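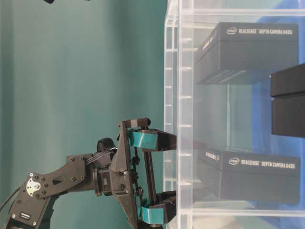 Tamden shelf cell: setup and care FAQ

Maintained by Hashini Kumarasinghe. Last revised May 2025.

What does the cell consist of?
One arm with a two-finger gripper, a clear acrylic shelf unit, boxed stock on the shelves, and a fixed camera. Cloth hangs behind the work area. The control software is Gronix.

Why does the fixed view come up sideways?
The view is stored turned on its side, so shelves read as vertical. Leave it that way. The calibration file assumes it, and rotating the view in Gronix without a new calibration will send the arm to the wrong shelf.

How often should the bolts be checked?
Every 20 operating hours on the arm links and the servo horns. Mark each bolt with paint pen after tightening. Check the pivot pins on the gripper at the same time and replace any that show side play.

When do the grip pads need replacing?
When the surface is shiny, torn or lifting at a corner. Replace both pads together, then run the open and close test 11 times before returning the cell to work.

How should the wiring be routed?
Leave a loop of slack over the wrist joint. Move the joint to both limits by hand, power off, and confirm that no wire pulls tight or enters the linkage.
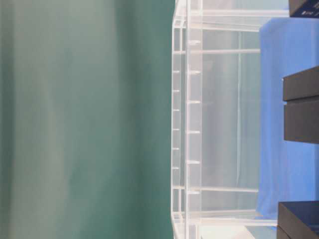 How is the shelf unit aligned?
Park the arm clear of the rack first. Use the row of tabs along the front upright as the reference – they hold their position better than the box edges. If the saved outline and the live view differ by more than 3 mm at any tab, move the rack and leave the camera alone.

What can be used to clean the acrylic?
Mild soap, water and a soft cloth. Alcohol will craze the cut edges. The panels fitted in February have been cleaned this way only.

Who approves changes to the calibration file?
Rostislav Kubíček. Send him the old file, the new file and the test log.

Related items
Gronix: restoring a saved calibration
Virura servo replacement, wrist and base
Cairns cell: camera mount torque values
Grip pad cutting template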